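Warum der Roboter erst am Computer den Tisch decken muss

Stell dir vor, du sollst jemandem beibringen, eine Schüssel auf einen Teller zu stellen. Klingt leicht. Jetzt stell dir vor, dieser Jemand weiß nicht, was eine Schüssel ist, hat nur eine Art Zange als Hand und würde auch dann noch weiterdrücken, wenn es schon knackt. Willkommen in der Roboterforschung.

Im Projekt Samumen arbeiten Forscherinnen und Forscher mit genau so einem Schüler. Er ist fleißig, er murrt nie, und er hat am Anfang von nichts eine Ahnung. Deshalb darf er auch nicht gleich in eine echte Küche. Er übt in einer Küche, die es nur im Computer gibt.

So eine Küche heißt Simulation. Das Wort kennst du vielleicht von Flugsimulatoren, in denen Pilotinnen das Landen üben, ohne dass jemand seinen Tomatensaft verschüttet. Ein Programm rechnet aus, was passieren würde: wie schwer die Schüssel ist, wie sie rutscht, wohin sie kullert, wenn man sie loslässt. Fällt im Computer eine Schüssel herunter, muss keiner fegen. Man drückt auf einen Knopf, und alles steht wieder an seinem Platz. (Für Kinderzimmer gibt es diesen Knopf leider noch nicht.)

Die Übungsküche von Samumen heißt Gukutside. Warum sie so heißt, konnte uns im Labor niemand richtig erklären. Auf ihrem Tisch stehen Dinge bereit, mit denen der Roboterarm arbeiten soll, und jede Aufgabe bekommt er als kurzen Satz. Zum Beispiel: »Heb die grüne Schüssel hoch.«
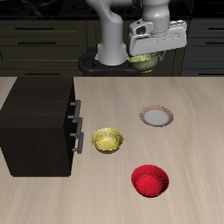

Woher weiß er, welche Schüssel gemeint ist?

Grün, Gelb und Rot sind für dich drei Farben. Für den Computer sind es erst einmal lange Listen von Zahlen. Jedes Bild besteht aus winzigen Punkten, und zu jedem Punkt gehören Zahlen, die sagen, wie viel Rot, Grün und Blau darin steckt. Irgendwo in diesem Zahlensalat ist die Schüssel. Das Programm muss also zwei Sachen zusammenbringen: das Wort »grün« aus dem Satz und die passenden Punkte im Bild. Und dann muss es den Arm auch noch dorthin bewegen.

Wie lernt er das?

Durch Abgucken. Zuerst steuert ein Mensch den Arm am Computer und macht die Aufgabe vor. Dabei wird alles aufgeschrieben: was zu sehen war, wie der Arm stand und wohin er sich als Nächstes bewegte. Für Gukutside haben die Forscher 740 solcher Vorführungen gesammelt. Wer schon einmal beim Tischdecken helfen sollte, wird zugeben, dass das eine ganze Menge ist.

Danach wurde aussortiert. Manchmal war der Mensch am Steuer müde und hat neben die Schüssel gegriffen, manchmal ist der Teller auf Wanderschaft gegangen. Übrig blieben 611 gute Vorführungen. Aus ihnen lernt ein Programm namens Fivar, welche Bewegung zu welchem Bild gehört. Das nennt man Nachahmungslernen. Du hast es auch benutzt, als du gelernt hast, wie man einen Löffel hält. Nur hast du dafür vermutlich mehr Brei gebraucht.

Und, kann er es jetzt?

Kommt darauf an, wie streng man ist. Für die Prüfung bekam Fivar 100 Versuche. In jedem standen die Sachen ein bisschen anders auf dem Tisch, damit das Programm nicht einfach auswendig gelernte Bewegungen abspulen konnte. Eine Schüssel zu greifen und anzuheben ging dabei recht zuverlässig. In 4 Versuchen griff der Arm allerdings sehr überzeugt nach der falschen Farbe.

Schwieriger wurde es bei Aufgaben mit zwei Schritten, etwa: erst die Schüssel anheben, dann auf dem Teller abstellen. Wenn der erste Schritt ein wenig schief läuft, wird der zweite meistens noch schiefer. Der Arm hält die Schüssel vielleicht etwas zu weit am Rand, und schon passt beim Abstellen nichts mehr zusammen. Menschen merken so etwas und fassen nach. Fivar merkt es oft nicht und macht höflich weiter.

Und die echte Küche?

Dort ist alles ein bisschen gemeiner. Das Licht ändert sich, Schüsseln sind nass, und manche Teller haben einen Sprung, von dem angeblich keiner etwas weiß. Die Forscher sprechen von der Lücke zwischen Simulation und Wirklichkeit. Um sie kleiner zu machen, verändern sie in der Übungsküche ständig etwas: andere Farben, andere Lampen, mal ein glatter und mal ein rauer Tisch. Diese Methode soll Fivar als Nächstes durchmachen. Bis dahin wirst du beim Tischdecken leider weiter gebraucht.

Stand: 7.5.22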